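About the Torvik Demonstration Lab

The Torvik lab records manipulation tasks on two-handed robots and delivers the recordings to teams that train control policies. We do not build robots and we do not sell them. Our product is demonstration data: joint positions, hand positions, commands and camera video, aligned in time and checked before release.

The lab was set up by Nenside, a supplier of fixtures for packaging lines. The original plan was to write scripts for grasping and repacking bottled goods. The scripts worked for one bottle in one position and failed when the bottle was turned or the film wrinkled. In July of the following year the scripts were dropped, and an operator began driving the arms directly. The recordings from that month were the first we kept.

What we record

Most of our work concerns household and retail goods: bottles, bags, boxes, film wrap, trays. Shrink labels and loose film get more hours than anything else on the list. They reflect light, they change shape when touched, and the printing on them folds out of view. A policy that has only been trained on clean cylinders does poorly with them. 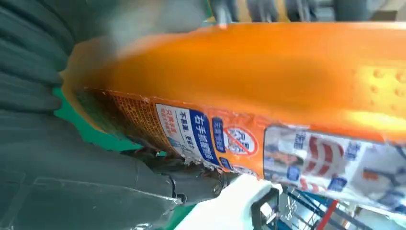 Each task is defined on one page before recording starts. The page gives the start state, the end state, the allowed contacts and the conditions for stopping. It also says which hand leads. If two operators read the page differently, it is rewritten. Our current list has 67 tasks, of which 18 call for both hands on the object at once.

Objects are replaced when wear would change the grasp. A label that has begun to lift is kept in use if the task page calls for it, and the condition is logged with the episode.

How a task is shown

We use two methods.

Remote control. The operator drives both arms and both hands from a separate station. Arm motion is mapped one to one at the wrist, with a scale factor for reach. Finger motion is mapped by joint, with limits on closing speed. The operator may pause at any point, and pauses are marked in the record so that they can be cut or kept by the client.

Guiding by hand. The arm is set to a low-stiffness mode and a technician moves it through the task. This gives smoother paths near the table and is used mainly for approach and retreat segments. It is not used for finger work, where the technician's own hands block the cameras.

The two methods are never mixed within one episode. They may be mixed within a set, and the method is stored as a field.

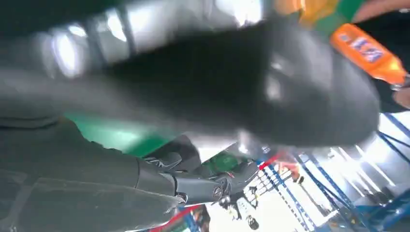
Wrist views and head views are stored as separate streams with a shared clock. The maximum offset we accept between any two streams is 5 milliseconds. Episodes outside that limit are removed automatically and do not appear in the delivered count. Motion blur in the wrist views is left as recorded. We do not sharpen, crop or recolor video.

A second person works beside the table during most sessions. This person hands over objects, resets the start state and has authority to stop the arms. Hands and forearms of staff therefore appear in many episodes. Clients who need footage without people in it should say so when the task page is written, as it changes how resets are done. 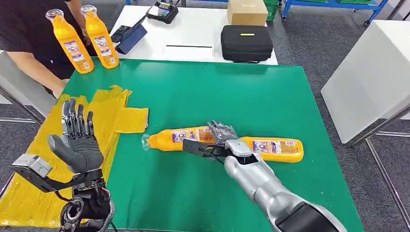
Head view, bottle task: right hand holding the bottle on the green mat, left hand open.

Checking

Every episode is reviewed by someone other than the operator who recorded it. The reviewer marks one of three results: complete, complete with fault, or failed. Failed episodes are kept. Several clients train on them, and we supply them in a separate folder with the time of failure marked.

Common faults are a slipped grasp that is recovered, contact with the mat outside the allowed zone, and film caught between fingers. The fault codes are listed in the format guide sent with each delivery. We changed the codes once, when "film caught" was split into two entries, and older sets have been recoded to match.

Recording and review are managed in Curia, our in-house software. Curia holds the task pages, the episode index and the review results. It does not hold client models, and we do not run client models on our arms without a separate agreement.

The room

The lab occupies a single room on the ground floor of the Traddale building. Lighting is overhead and is not dimmed or filtered. Shelving, cabinets and work tables are left in view of the cameras, and the background is not draped or masked. Clients asked for this early on, after sets recorded against a plain backdrop did not carry over well to their own sites.

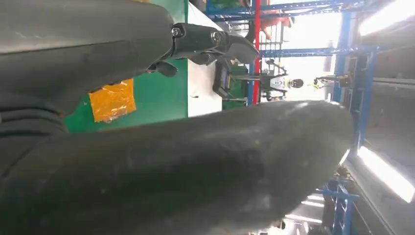

Table height is fixed at the start of each set and written to the header file. If an arm is removed for service, the set is closed and a new one is opened after calibration, even if the task has not changed. This produces some short sets. The longest set delivered so far has 451 episodes.

Staff

The lab is led by Halvard Halvorsen, who came from the fixture design group at Nenside and wrote the first version of the task page format. Operators, reviewers and hardware technicians report to him. New operators begin on single-hand tasks and move to two-hand tasks after their episodes pass review at the same rate as those of the existing team. Operators rotate between driving and review during a shift.

Working with us

Requests should include the object, the intended end state and the robot the data will be used on. Photographs of the object are useful but do not replace a sample. Please send at least two samples of anything that can tear or crease. We reply with a draft task page and a test set, and recording begins once both have been accepted in writing.

Visits to the Traddale room can be arranged through the lab office. Visitors stay behind the marked line while the arms are powered.

Page last revised Oct 14, 2018.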